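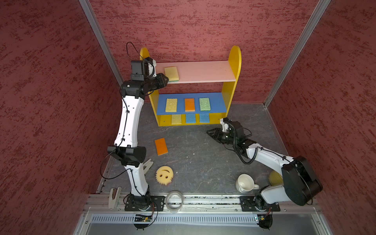
Figura 1. Bancada de dois braços durante a tarefa da estante: esponjas nas três alturas e objetos soltos no piso.

Aula 8: Aprender a arrumar a partir de demonstrações

Bem-vindos de volta! Na aula passada ficamos a meio da clonagem de comportamento, com a promessa de que hoje veríamos a coisa aplicada a um problema que parece brincadeira de criança e que dá água pela barba a muito boa gente: pôr esponjas numa estante. Tenham a Figura 1 à mão enquanto leem estas notas, que vou voltar a ela várias vezes (e quem imprimir a preto e branco vai perder metade da graça, ficam avisados).

1. O problema

A tarefa, a que no nosso grupo chamamos Fleko, pede à política que leve cada esponja para um lugar livre numa das prateleiras, com o braço que estiver em melhor posição para o fazer. A entrada são as imagens das câmaras e as posições das juntas; a saída é um bloco de ações futuras para os dois braços ao mesmo tempo. Não damos à política um modelo geométrico da estante nem uma lista de objetos. Tudo o que ela sabe vem das demonstrações teleoperadas.

Reparem no braço da esquerda, com a garra junto à borda da prateleira de cima, mesmo ao lado da esponja amarela e verde. Vai pegar ou acabou de largar? Por uma única imagem não se consegue dizer, e a política, se só receber essa imagem, tem exatamente a mesma dificuldade que nós. É o que nos livros aparece como observabilidade parcial, e peço-vos que guardem este caso na memória, porque costuma voltar no trabalho escrito.

2. Blocos de ações

Se previrmos uma ação de cada vez, um pequeno erro leva o braço para um estado ligeiramente fora dos dados, onde o erro seguinte já é maior, e assim por diante. Prever um bloco inteiro reduz o número de decisões e ajuda a manter a intenção: quem começou a pegar continua a pegar. O preço é reagir mais tarde se alguma coisa escorregar pelo caminho. O Erhan Işık, que montou connosco a primeira versão do código, defendia blocos de 100 passos; a Fengying Yu preferia mandar executar só os primeiros 8 de cada bloco e voltar a prever. Discutiram isto durante quase todo o mês de dezembro, com muita simpatia e muito chá, e acabámos por ficar com as duas ideias juntas: bloco comprido, execução curta.

3. O que medimos

Treinámos com 200 demonstrações e avaliámos em 100 tentativas, cada uma com uma só esponja a arrumar. A versão com reprevisão frequente completou 79. Uma tentativa conta como completa quando a esponja fica pousada na prateleira e a garra já se afastou; tocar e deixar cair não conta, por muito que nos custe.

As falhas concentraram-se na abertura de baixo. O braço da direita, na figura, está dobrado bem rente ao chão com a garra diante da esponja azul mais à direita, e percebe-se logo como sobra pouca folga para corrigir a orientação do punho. Na prateleira de cima quase tudo correu bem.

4. Os objetos que não são para arrumar

A caneca branca tombada, o rolo de fita transparente em cima da calha e companhia são distratores. Já a esponja redonda com cara sorridente é um caso à parte e o meu preferido: é esponja, mas tem uma forma que não aparece no treino. Deve a política arrumá-la? A resposta depende do que entendemos por generalizar, e gostava muito de ouvir as vossas opiniões na aula prática.

Para a próxima sessão

Leiam o capítulo de Kwofie sobre mudança de distribuição, que é longo mas se lê muito bem, e tragam meia página com uma proposta para a ambiguidade da secção 1. Pode ser um histórico de imagens, pode ser uma variável de estado da garra, pode ser outra coisa qualquer, desde que digam como a testariam. Os dados da tarefa estão na pasta Felldale do servidor da disciplina. Se o acesso falhar, escrevam-me, que eu respondo ao fim da tarde.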